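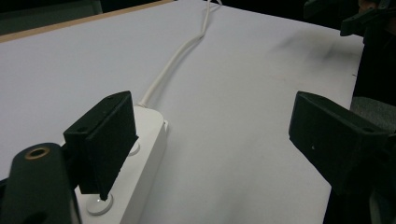 The power strip on the white table, with the left finger just above the nearer button.

I've been meaning to get along to one of the Sotwood open days for ages, and this June I finally managed it. Sotwood is the workshop building behind the old bus depot, the one with the green doors, and once a year the people who rent benches there let the rest of us wander in and ask daft questions. I stayed from just after ten until they started stacking the chairs, and I could happily have gone back in the next morning!

The group I'd come to see is called Kioko. They work on teaching grippers to do small household jobs, the sort of thing you do without thinking while you're on the phone. Pressing switches, opening jars, pulling a drawer that sticks. They were in unit 2, which is up the metal stairs and along to the left (follow the smell of the coffee stall, which was also excellent).

Baltazar Arellano was running the table when I got there. He talks very fast and very well, and he let people get close, which I appreciated. The job for the morning was a power strip. A plain white one, on a white table, with round white buttons to press. I said it looked a bit mean, all that white on white, and he was delighted somebody had brought it up. A button the same colour as everything near it has only its rim and its shadow to give it away, and he reckons you learn more from one hard object than from a whole box of easy ones.

What I hadn't understood beforehand is how much of the work is done by hand. I'd pictured a robot arm on a stand getting on with things while everyone watched. At this table a person holds the gripper, a chunky black thing with two thick wedge-shaped fingers, and does the job with it themselves. A camera rides on the tool and sees what the fingers see. Do that enough times, with enough different people, and you have something to train a machine on. The group's target for the power strip alone is 2000 goes. They had 507 when the doors opened, and Baltazar had chalked the number up on a board by the window so that we could all watch it creep upwards.

Of course I asked for a turn. There was a queue, mostly children, and the children were far better at it than the adults. A girl of maybe nine did four presses in a row as if she'd been at it all her life, then asked whether she could do the jar next. I was slower. The fingers are wide, and when you bring one down over the strip it hides the very thing you're trying to hit. I kept wanting to tip my head round the side for a look, and Baltazar kept telling me - very kindly - to move the tool and leave my neck out of it. If the camera can't see the button, there's no use in me seeing it.

My first press missed the button altogether and shoved the whole strip along the table. My second landed on the rim and slid off. The third went in with a lovely fat click, and I may have said "yes!" louder than I meant to. You feel it right up through the handle. After that I got a bit cocky and missed again.

Missed tries are kept too, by the way. I'd assumed they would be thrown out, but Nga Tôn, who looks after the recordings, told me she sorts them into their own pile and goes through them in the evenings. She showed me a few on her laptop, and you can see people's habits straight away. Some come in low and sideways. Some hover for ages. She can tell who was holding the tool from the hover alone, or so she claims, and she did pick mine out of a row of six.

We had a good chat about cables as well. The lead off the end of a power strip is a nuisance for this sort of work, as it has its own ideas about where to lie, and it pulls the strip round when you push on it. I suggested taping it down. Nga said they had tried that early on, and everything they learned from the taped strip fell to pieces the moment it met an untaped one. So now the cable goes wherever it goes.

I did make it to a couple of other units. Fimano had a sorting machine for seed packets that was very popular and very loud. Brallov were showing a little cart that follows you down a corridor, and I'd have liked longer with that one, but the corridor was full of pushchairs and the poor cart spent most of its time waiting. If you go next year, see it first thing.

Somebody on the stairs said 400 people had been through by lunchtime. I can believe it, because the cheese scones had gone.

I went back up to unit 2 before leaving to check the board, and was just in time to see the girl from the morning get her go at the jar. Lid off, second try. Kioko are hoping to hold an evening session in the autumn for people who'd like to come and do a proper stint on the tool, an hour or so at a time, and I've put my name down. I've also been pressing the switches at home with two stiff fingers, for practice, and I'm getting quite good at the kettle.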